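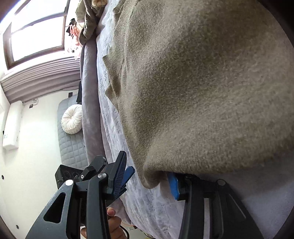
*Figure 1. Hand-held gripper at a knitted sweater on a bed, second gripper at left.*

## 4. Equipment plan and budget

Our group needed enough hardware to record folding and sorting of clothes in ordinary bedrooms through the end of the semester. The department gave us a limit of 400 dollars for parts. Machine time in the print lab was charged separately.

We compared two ways of getting the grippers. Besine sells a finished hand-held unit, but one pair would have used up the whole limit. Willems sells the linkage parts and pins as a kit for less, and we do the assembly. We chose the kit. Valentin Husar built the first pair in two evenings and wrote down every part that was missing or did not fit.

### 4.1 Planned spending

| Item | Supplier | Cost (USD) |
|---|---|---|
| Linkage kits, two pairs | Willems | 300 |
| Replacement finger pads | Mivamier | 23 |
| Cables and ties | Pultiveck | 20 |
| Held back for repairs | — | 57 |
| **Total** | | **400** |

### 4.2 Notes on the plan

Finger pads are the part we expect to replace most often. Knitwear is a main item in our task list, and fibers can collect in ridged pads. We ordered one set of spares and will order again in August if the repair money is still there.

The second pair is a backup — it lets two people record in different rooms, and if one pair breaks we don't lose the week.

Shipping from Willems was quoted as free for kits. Pultiveck has not confirmed a delivery date, so the cables may have to come from the lab stock first.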